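Bedding: what goes on top of what

The bed in the back room has been made the same way since March, and I have now settled the order of the layers well enough to write it down.

The base is the mattress with a fitted sheet. On that goes the plush blanket, the cream one with the large peony. It is thick and heavy and was bought at the Brellar sale in Ratovville. Plush of this kind has a direction. Stroke it towards the foot and it lies flat; stroke it towards the head and every hand mark shows. I lay it with the nap running down.

Next is the cotton cloth with the blue flowers. It protects the pile, and it goes through the machine far more often than the blanket does. A printed cotton will slide about on plush — the pile acts like rollers — and tucking one side under the mattress cures most of that. Jouko Heinonen pins his at the corners. I tried it and got pulled threads.

The grey towel lies across the cotton wherever things get put down. Terry grips cotton much better than cotton grips plush, so the towel stays where it is left. Mine has a dark bound border. Binding is worth checking before buying, as a plain turned hem on terry tends to go wavy after a few hot washes.

Washing. Towel at 60, cotton at 40, blanket at 30 on its own with a slow spin and no softener. The blanket takes two days on the rack, turned once. Do not iron it. I did, on a corner, and the pile there has never stood up again.

Jarmo Koskela wrote to ask about storage. Mine is folded in three lengthways and then rolled, pile inwards, and kept in a cotton bag. The vacuum bags from Plinside save space but leave creases that took me 100 minutes of steam from the bathroom to shift.

I still want a second cotton cloth for when the first is in the wash.

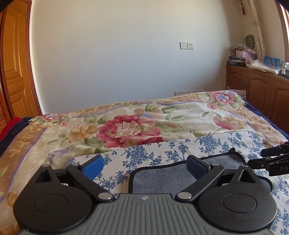

Can a plush blanket go in the tumble dryer?

Only on the coolest setting, and only if the label allows it. High heat mats the tips of the pile, and brushing won't bring them back.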